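Thread on house rules for recording cleaning demonstrations, the kind used to train household robots. We rewrote ours this month and a few people asked to see them, so I'm posting them in bits. Current as of 9 May 2026.

1/ Background first. I look after collection standards at Nelance. People wear a head camera and do ordinary chores at home, we check the recordings, and the good ones go on to the team working on arm control. My part is the checking and the rule book.

2/ The old rule book ran to 20 pages. Hardly anyone read past the second one. Gemma Pagano cut it down to 16 rules on one sheet, printed in large type, and that's the version we use now. I'll only go through the ones that get argued about.

3/ Rule 1 is consent, and it covers the whole household. The person wearing the camera signs, and so does every other adult who lives there. If a visitor turns up, you stop recording. You don't ask them to wait in the hallway while you finish.

4/ Rule 2 is a walk-through before the camera goes on. Mail, school notices, prescription labels, family photos on the fridge – all of it gets turned over or put in a drawer. Allow ten minutes. Most people need longer the first time.

5/ Rule 4 is one chore per recording. If you start on the mirror, you stay with the mirror. We used to accept "bathroom, general" as a label and it was a nightmare to sort afterwards. Evaristo Villa spent most of October splitting those up by hand.

6/ Rule 5, both hands in view whenever they're doing something. That means looking at your work, chin down a bit more than feels natural. The hand that isn't holding the cloth matters as well. People forget it and let it drift out to the side. 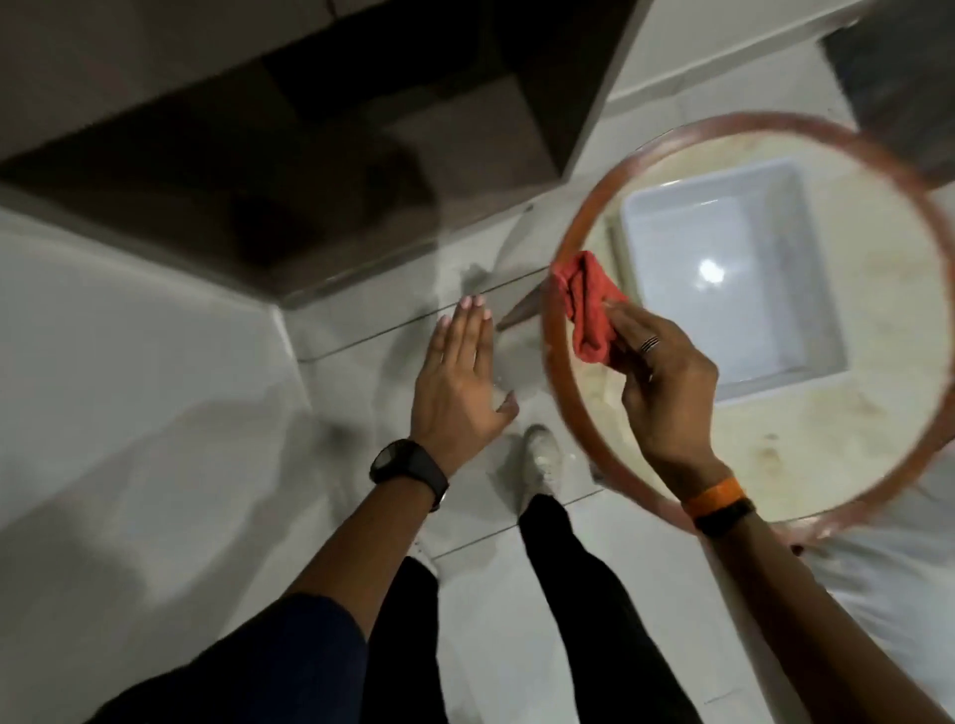 Mirror wipe, red cloth in the right hand, left hand open.

7/ Mirrors have their own rule, number 7, and it's the one I get the most messages about. A mirror shows whatever it's pointed at, so the walk-through has to include the reflection. Stand where you'll be working and look into the glass. If you can see a face or a doorway to another room, change the angle or change where you stand.

8/ A basin in the reflection is fine. So is a bare wall. A bright spot of glare is fine too, as long as the reviewer can still make out where the cloth is on the glass.

9/ Don't pre-clean. This is rule 8. Dust, streaks and marks are what the chore is for. We had people giving everything a quick going-over beforehand out of embarrassment, and we ended up with a lot of recordings of clean things being cleaned. Leave it the way it normally is.

10/ Rings, watches, wristbands and nail polish are all allowed. An early draft banned them. Nuwan Mondal objected that real people wear these things while they clean, and he was right, so the ban went. The only thing we ask is that nothing you're wearing carries a name or number anyone could read. Work lanyards are the usual offender.

11/ Rule 11 covers cleaning products. Bottles stay closed when they aren't being used, no mixing, window open if there is one. If you wouldn't use a product without gloves on an ordinary day, put gloves on for the recording. I won't approve an exception to this for anybody.

12/ Floors. Smooth tile with any damp on it is a slip risk, and more so when you've got a camera on your head and you're looking down at your hands. Shoes with grip, no socks, and dry any puddles before you start. Rule 12, in force since our first month.

13/ Blur. Reviewers were rejecting anything with a blurred hand in it. We've told them to stop. A hand moving at normal speed will blur sometimes. Reject it if you can't tell what the task is, otherwise leave it alone.

14/ Review itself: two people look at each recording and neither sees the other's score. If they disagree, Barry Marsden makes the call and writes one line saying why. We've gone through 2,000 recordings this way. The one-line notes have been more use to me than the scores.

15/ Deletion. Anyone can have a recording pulled without giving a reason. It goes from our copy and from any copy we've passed on, and they get an email when it's done. If you run a collection and can't promise the second part, sort that out before you recruit anyone.

16/ Fulvio Vitale asked whether the sheet can be reused. Yes, change the name at the top and go ahead. If you find a rule that doesn't work in your homes, tell me which one and what happened. The mirror rule is on its third wording already and I expect there'll be a fourth.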